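Where Does the Steam Go?

Have you ever watched a kettle puff away in the kitchen and wondered where all that white fluff is off to? Well, pull up a chair, because it's a lovely story, and it starts with plain old water.

Water is made of bits far too tiny to see. When water gets hot, those bits jiggle faster and faster until some of them break free and zoom off into the air. They have turned into a gas called water vapor — and you can't see it at all! 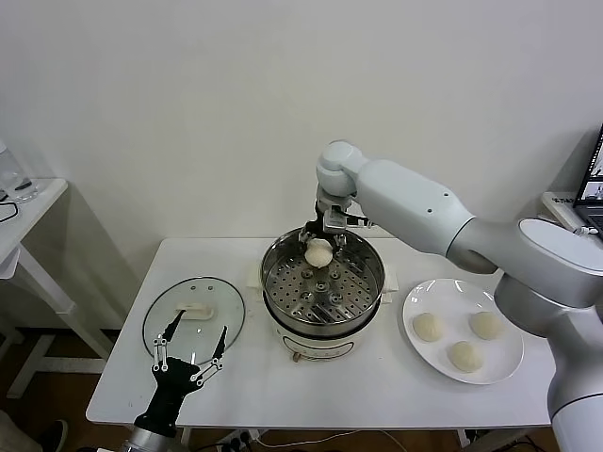
A steamer basket with little round holes in its metal floor.

Steam can slip through small holes very easily, and it carries lots of heat with it, so it makes a wonderful cook. Carrots, dumplings and buns all love it.

And the white fluff? Those are teeny drops. The vapor meets cooler air, slows down, and turns back into water, just the way a cloud does over the hills at Skestell on an April morning. Next time you have a bath, look at the mirror and see if you can find some there, too.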